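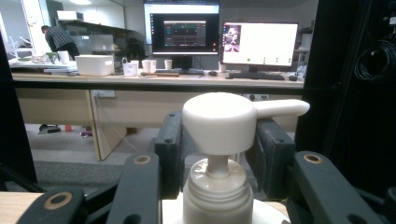

Grollano residents who have been squirting their hands with whatever the council library puts out will soon be paying for the soap by the litre, after Kassab Refills was given the keys to the old bank building on Edier Street.

The shop opens on 29th January and will sell hand soap, shampoo, dish liquid and laundry wash to anyone who turns up with an empty bottle. Customers without one can buy one, which rather defeats the purpose, but the shop says it has to start somewhere.

Council approved the lease by six votes to three after a debate that ran longer than the one on the new bridge. Much of it concerned lavender. One councillor wanted a written promise that the smell would stay inside the building, and was told the front door would be fitted with a closer.

The bank moved out 20 months ago and the building has since hosted a tax agent, a Christmas display and a very determined family of pigeons. The vault is staying put. Kassab plans to keep its bulk drums in there, making this the best-guarded conditioner in the district.

A petition supporting the shop drew 372 signatures, a fair effort in a town where the pool petition stalled in double figures. Opposition came mainly from shoppers who said they already had a cupboard full of pump bottles at home and didn't care to be reminded of it.

The supermarket on the corner has responded by marking down its own hand wash until May.

Zullitell, the courier firm next door, has asked that customers not park across its loading bay — a request it also made of the bank, the tax agent and, in its way, the pigeons.

Bottles should be clean and dry before filling. Labels can stay on.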